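工作日记

五月，周六，晴，午后有风

本日赴 Prisbridge，参加 Clulen 研究所机器人操作实验室开放日。出行事项上月由本处报批，列入本年度设备调研计划。同行人员共13人，分属教学、实训、后勤及档案各部门，七时四十分于 Parkby 中心东门集合，八时整发车。途中高架路段施工，车行较缓，九时二十五分抵达，比通知所列签到截止时间早五分钟。

签到处设于主楼一层。来访者领取胸牌、日程单及安全告知书，签字后方可进入。告知书两页，内容较去年另一单位所发者详细，其中第四条规定，演示进行期间来访者不得越过地面黄线，不得向操作台面伸手或放置私人物品；第七条规定，拍摄须经讲解人员同意，不得使用闪光灯。本人代表全体同行人员将第四条、第七条口头重申一遍。胸牌按颜色分组，我方与另外两家单位合为蓝组，上午听取介绍，下午观看操作演示。

九时四十五分，开幕式于报告厅举行。主办方通报，本次开放日登记来访者94人，分四组轮流参观。致辞两段，时间均较短。第一段介绍研究所沿革，Clulen 最初从事纺织机械维修技术的研究与培训，后逐步转入自动化检测，操作实验室系近年新设。第二段说明开放日的用意，即听取使用单位的意见，尤其是从事教学、护理和仓储工作的单位。致辞者提出，实验室现阶段的成果尚不足以作为产品交付，请来访者不要以采购的眼光看待。此语较为坦率，本人记下，拟在汇报中引用。

十时十分起，由讲解人员作专题介绍，题目为《桌面物品的取放与整理》。要点记录如下。

该实验室的主要工作为 Tarawneh 项目，研究对象是机械手对日常物品的抓取与摆放。项目不设计专用零件，所用物品全部购自普通商店或由工作人员从家中带来，软硬、轻重、表面各不相同。讲解人员认为，工业现场的零件形状固定，位置亦固定，机械手只须重复同一动作；而日常物品每次摆放的位置和朝向都有变化，毛巾、绒布之类更无固定形状，难度即在于此。

操作方式为人工遥控与自动执行相结合。前一阶段由操作员手持控制装置，带动机械手完成动作，系统将整个过程记录下来；后一阶段由程序依据所记录的过程自行执行，操作员在旁监看，必要时按停。据介绍，项目自开始以来已保存完整操作记录1,424条，每条附文字说明，注明任务内容、物品名称及结果。结果一栏只有“完成”“部分完成”“未完成”三种填法，不允许留空，也不允许事后修改；如确有误记，须另写一条更正，与原记录一并保存。档案部门的同事对此项规定很感兴趣，会后向讲解人员索要了空白表样一份，现存本人处，周内转交。

提问环节，同行人员提出三个问题。其一，未完成的记录是否保留。答复为全部保留，且在分析时与完成的记录同等对待。其二，操作员须经多长时间培训。答复为因人而异，一般先在旁观看，再练习移动单件硬质物品，之后才接触软质物品，考核通过前不得单独上台。其三，更换台面材料是否影响操作。讲解人员答复较长，大意是影响明显，光滑台面上物品容易被推走，绒面摩擦较大，物品较稳，但手指贴近台面时容易带起布料；颜色深浅也会改变系统对物品边缘的判断，因此实验室备有多种台面轮换使用，请来访者下午自行观察。

十一时二十分休息。走廊内陈列早期设备及图纸，另有一面墙张贴历年操作规程的各个版本，从最初的一页手写稿到现行的装订本，逐版可见增删之处。本人在此停留较久。手写稿中有一条“台面用毕须清空”，后来的版本改为“台面用毕须恢复至任务单所列初始状态”，并附有示意图的编号。改动虽小，对交接班的意义很大。我中心实训室现行规程仍采用前一种写法，学员下课后将物品一概收入柜中，下一班上课前须重新布置，耗时且常有出入。此事应提交实训部门研究。

午餐由主办方在二层食堂提供，每人一份，费用已含在登记费内。同桌为一家康复机构的来访者，谈及其单位曾试用一台送餐设备，因走廊门槛过高而停用，目前闲置于库房。对方询问我中心是否有类似设备，本人如实答复没有。双方互留联系方式。

十三时十五分，蓝组在楼梯口集合，下至底层操作演示区。演示区分设数个工位，以隔板相隔，各工位任务不同。每组观看时间规定为50分钟，其中演示三十分钟，余下时间用于问答。我方先至二号工位，任务为在红色台面上辨认、接近和移动日用物品，硬质与软质均有。讲解人员先将任务单宣读一遍，随后由操作员就位，全体来访者退至黄线之外。经讲解人员同意，本工位影像资料可由各单位留存一份。

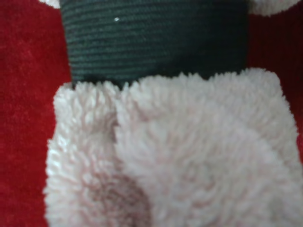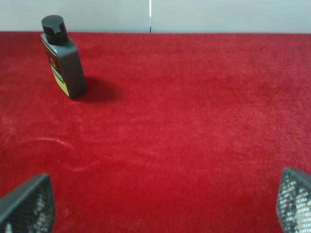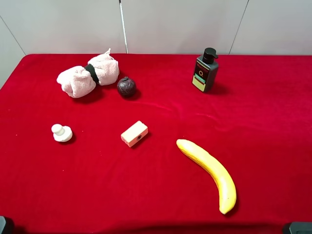
二号工位，红色绒面。

问答由另一单位的来访者首先发言，询问操作员如何判断手指与物品之间的距离。操作员答复，主要依靠屏幕上的画面，同时参考台面上的影子；机械手下降时，影子与手指逐渐靠拢，熟练者可据此估计高度。灯光位置因此不得随意变动，每日开工前须照核对表检查一次。该核对表张贴于工位隔板内侧，条目不多，字号较大，站立时即可看清。

本人询问软质物品的抓取有无统一要领。操作员答复，尚无成文要领，现有的只是若干习惯做法，例如先找捆扎处或折边处下手，避开绒毛较长的部位；夹持后稍作停顿，确认没有滑脱再抬起；放下时先触台面再松开。讲解人员补充，正在将此类习惯做法整理成文，初稿已有，年内拟在所内试行。本人问及能否在定稿后提供我中心参阅，讲解人员表示须请示，请我方以书面形式提出。此项列入待办。

实训部门同事询问失手后的处理。操作员说明，物品倾倒或滚落时，先停机，待机械手完全静止并由监看人员口头确认后，方可由另一人将物品放回。操作员本人不得离座取物。停机与确认均记入当条记录。我方同事认为此项分工值得借鉴，目前实训室由学员一人兼任操作与取放，虽无事故，隐患是存在的。

后勤部门同事关注台面织物的清洁。答复为每周更换，换下者吸尘后平放保存，不折叠，以免折痕影响下一次使用；如有污渍则不再用于正式记录，改作练习之用。同事又问采购渠道，答复为市面普通布料，按台面尺寸裁剪，没有特殊要求。

十四时十分转至四号工位，任务为容器开合。该工位因前一组延时，开始晚了数分钟。演示内容为旋开罐盖及重新盖合，先由操作员遥控完成，再由程序执行。程序执行第一次未能对准螺纹，监看人员按停，恢复初始位置后再次执行，得以完成。讲解人员当场在结果栏先填“未完成”一条，再填“完成”一条，并将屏幕转向来访者，以便核看。现场有来访者鼓掌，讲解人员请大家在机械手静止之前保持安静。此提醒是恰当的，事后同车人员亦有同感。

十五时起为自选时段。同行人员分散参观，本人与教学部门两位同事前往三层，旁听操作员培训课的公开段落。授课内容为如何撰写单条记录的文字说明。教员列举了若干不合格的写法，如“把东西拿起来放好”，指出其中物品、起止位置、先后次序均未交代；又列举合格的写法，要求物品名称与任务单一致，动作用词限于规程附录所列词汇，不得使用“轻轻”“大概”之类的字眼。学员当堂练习，相互批改。教员强调，撰写者只写所见，不写推测，看不清之处注明看不清。教学部门同事认为，此节课的材料稍加改动即可用于我中心的实训报告写作课，拟与写作课教师商议。

本人有一点保留意见，记录备查。附录词汇表所列动作词较为书面，学员中年纪较长、原从事一线工作者，口头习惯用语与之差距颇大，练习时多次停笔翻查。教员对此亦有察觉，但课时有限，未及展开。若我中心引用此表，宜先征集实训教师的惯用说法，对照并列，过渡一个学期后再行统一。

十五时五十分，全体来访者返回报告厅参加座谈。主办方发放意见表，请各单位当场填写。我方意见由本人汇总，共提出以下几项：一、任务单及核对表的格式希望公开，供教学单位参考；二、演示工位的讲解音量偏低，站在后排者听不完整，建议配备扩音设备；三、开放日如来年续办，希望安排一个时段专供教学单位交流；四、建议在安全告知书中增加关于长发及宽松衣袖的要求，目前仅在口头提及。主办方代表逐项作了回应，对第二、第四项表示可即行改进，对第一项表示须经内部审核，第三项未作承诺。

座谈中另有仓储单位代表提出，演示速度与现场作业速度相差甚远，恐难实用。主办方承认差距，称现阶段以动作稳妥和记录完整为先，速度问题留待下一期。对方表示理解，但要求下次开放日公布完成率。主办方答复可以考虑。双方语气均平和。

十六时四十分座谈结束，交还胸牌，领取资料袋。资料袋内有研究所简介一册、项目说明折页一份、布面样片一张。清点人数无误后登车。返程道路通畅，十八时零五分抵达 Parkby 中心，就地解散。司机反映后排一处安全带卡扣松动，已报车辆管理员登记。

返程途中与各部门同事简要交换意见。总体认为此行有收获，所见设备离我中心的教学需要尚有距离，短期内不宜考虑购置；但其记录制度、交接办法及人员分工，均无须新设备即可参照。实训部门倾向于先在一间实训室试行“恢复初始状态”的规定，以一学期为期。档案部门建议结果栏三分法与现行评分表并行，暂不替代。后勤部门提出，若试行须添置台面织物及平放架，费用不大，可在日常经费内列支，请本人在汇报中一并写明。教学部门对写作材料一项最为积极，已约定下次教研活动时讨论。

待办事项：

一、致函 Clulen 研究所，申请参阅软质物品操作要领定稿，函稿由本人起草，主管签发。

二、空白记录表样转交档案部门，留复印件一份。

三、整理座谈意见，附入出行汇报。开幕式致辞中关于成果尚未成熟一语，引用前须与主办方核实原文。

四、实训室现行规程中“用毕收柜”一条，提请修订。

五、单人兼任操作与取放一事，下周安全例会列入议题。

六、向主办方领取本工位影像资料的使用许可文本，存档后方可用于内部培训。

七、车辆安全带卡扣维修，跟踪至办结。

二十一时二十分记。汇报初稿今晚未及动笔，明日上午续写，先写记录制度部分。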